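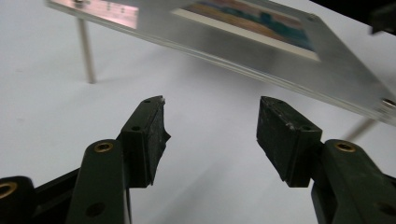 Vitgate Maintenance Notes
1/16/19

Thread on rubber parts in ordinary equipment: why they fail, what to order, how to store the spares. Seals, feet, pads, hoses, washers. Mostly written for people who look after small buildings and the machines in them.

"Rubber" on a parts list is close to useless as a specification. You need the polymer, the hardness and the dimensions. If the supplier can only give you the dimensions, find another supplier.

The polymers you will meet most often are natural rubber, nitrile (NBR), EPDM, neoprene and silicone. They can all be black. They can all be cut to the same size. They do not behave alike.

Nitrile handles petroleum oil and grease well and outdoor exposure badly. EPDM is the reverse. Weather, hot water and steam are fine, mineral oil makes it swell. Most wrong-part failures I see come down to those two being swapped.

Worst case last year was a circulator flange on the Plomar boiler. Someone had fitted an EPDM gasket, correct for the water, then wiped it with petroleum jelly to hold it in place during assembly. It swelled, crept out of the flange and wept for two months.

If you need an assembly lubricant on EPDM, use silicone grease. On silicone rubber, don't use silicone grease, it can swell that too. Soapy water works on nearly everything and dries out of the way.

Hardness. Usually given as Shore A. Low numbers are soft, high numbers are stiff. Door seals are soft, equipment feet are firmer, wheel treads firmer again. A handheld durometer is not expensive and saves a lot of arguing over the phone.

Press the durometer on a flat area thick enough that you aren't measuring the bench underneath. Take 3 readings in different spots and use the middle one. Don't read on an edge or over a screw hole.

Old rubber usually reads harder than new. Heat and oxygen keep the cure reaction creeping along for years. Natural rubber can also go the other way and turn soft and sticky. Either direction means replace.

Types of damage worth telling apart when you write up a job:

Fine parallel cracks across a stretched surface: ozone. The cracks run at right angles to the pull. An unstretched piece of the same age on the same shelf will often show none.

Random crazing all over the sun side, with a chalky surface: light and heat.

Ragged edges with small pieces missing: tearing or chunking. Mechanical. Look for a sharp edge on the mating part before you reorder, or the new one will go the same way.

Smooth, evenly thinned face: abrasion. Normal wear. Log it and move on.

Flat spot that doesn't recover when unloaded: compression set. The part looks fine and seals nothing. This is the one that gets missed, especially on door gaskets.

Blisters or a puffy, enlarged part: fluid absorption, wrong polymer. See above on EPDM.

Compression set can be checked with calipers. Measure the section where it has been squeezed, measure it where it hasn't, compare both with the drawing. The laundry door gaskets had 11 years on them and had flattened to the height of the retaining channel. No cracks anywhere.

Ozone sources indoors: electric motors with brushes, some air purifiers, copiers, UV lamps, arc welders. We had a drawer of natural rubber belts stored under a bench grinder. Every belt that had been hung on a peg under its own tension cracked. The ones lying flat were usable.

So, storage. Cool, dark, dry, relaxed. Not folded, not hung on nails, not zip-tied. O-rings in closed bags, one size per bag, labeled with polymer and cure date.

Cure date is the molding date, usually given as quarter and year. It is not the date you bought it. Brelell prints it on the bag. Hedegaard will put it on the packing slip if you ask at the time of order and not afterward.

Shelf life varies a lot by polymer. Natural rubber is short, nitrile is middling, EPDM is long, silicone is longer still. Follow the manufacturer's figure. A sealed bag does not reset the clock.

Keep rubber away from copper and brass in storage if you can. Copper speeds up oxidation in natural rubber in particular. Contact in service is often unavoidable, contact in a drawer is not.

Flexible vinyl is another bad neighbor. The plasticizer migrates. Put rubber feet on a vinyl mat for a year and you get a stain on the mat and a tacky foot. A sheet of polyethylene between the two slows it down a great deal.

Cleaning: warm water, mild dish soap, rinse, dry with a cloth. No gasoline, no brake cleaner, no acetone. Tire shine products make a part look new and tell you nothing about its condition. Please don't use them before an inspection.

Superglue on a torn gasket: it bonds well and leaves a hard line that won't compress. Acceptable for joining the ends of cord stock if the cut is square and the glue film is thin. Not acceptable as a repair across a sealing face.

Bolted rubber: don't tighten until it bulges. Past that point you add stress and very little grip. Use a washer with a wide face, stop when the rubber is evenly seated, come back after a day and check again. It will have relaxed.

Our stock rule at Vitgate is one installed, one on the shelf, nothing beyond that except faucet washers. We threw out 30 expired hose washers in September from a bulk bag that looked like a bargain when it was bought.

The log sheet has columns for location, part, polymer, hardness when new, hardness now, damage type, cure date of replacement. Leave polymer blank if you don't know it. A guess gets copied forward forever.

Next thread will be hose clamps, mainly worm drive versus constant tension on heating lines.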